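Sorting out the junk drawer, part two

The kitchen drawer got finished in November. The drawer in the hall took longer. It is deeper, and for years it has been the place where things go when we clear off the counter before company comes.

I pulled the whole drawer out and carried it to the table. My first plan was to sort on newspaper, the way I did the kitchen one, but small stuff rolls. Last time I lost a screw under the stove and only got it back when we moved the stove. So I tipped everything into a sheet-metal bin and picked from that. It came from the surplus place on Trastudgate, where they had a stack of them by the door, and it has been useful for all kinds of jobs since. Potting plants, mostly.

The first pass was easy. Anything that was obviously trash went in the trash: dead pens, takeout menus, a warranty card for a Palamarchuk toaster we gave away. Rubber bands that snapped when I pulled them. Two phone chargers for phones we no longer have. That took care of more than half of it, and I was done before 11 in the morning.

The second pass was batteries. I tested them all. The good ones went in a plastic case in the pantry and the dead ones went in a jar for the drop-off. I had almost 40 batteries, most of them dead. I don't know why we keep dead batteries. I think one of us takes them out of the remote, plans to take them somewhere, and the drawer is right there.

Third pass was paper. Receipts older than a year went in the shredder. I kept the one for the washer and the one for the Irnitik shelves in the basement – those have a long guarantee and one of the brackets is already bent.

After that come the things that belong to something. This is the slow part. Keys, caps, single screws, toy parts, little bags with hardware in them. I do these a few at a time, and my rule is that each one gets a home or gets thrown out before I take the next batch. If I put the whole lot out at once I start making piles, and the piles go back in the drawer.
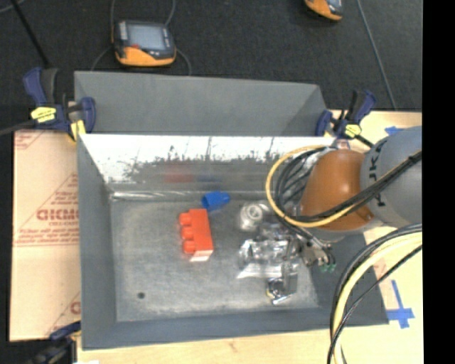
The building block was the easiest of that batch. It went upstairs to the tub with the others. The crumpled package went in the trash, and the small blue plastic piece is on the windowsill until I find out what it came off of. I give windowsill things until Thursday.

I posted a shorter version of this on the neighborhood board and Sornska wrote back that a week is far too short for mystery parts. Keep them in a jar for a year, the message went, and write the month on the lid, because the thing they belong to always breaks in the winter. I see the point, but a jar like that is just a smaller junk drawer. I'm sticking with the windowsill.

The drawer itself got vacuumed and wiped out. I cut a cardboard box down to make three sections: one for tape and scissors, one for pens that work, and one for keys with tags on them. The tags were left over from a pack of 200 I bought for the garage shelves, so that part cost nothing.

It closes all the way now. The closet shelf above it is next – mostly light bulbs and gift wrap, and a puzzle with 800 pieces in a bag with no box.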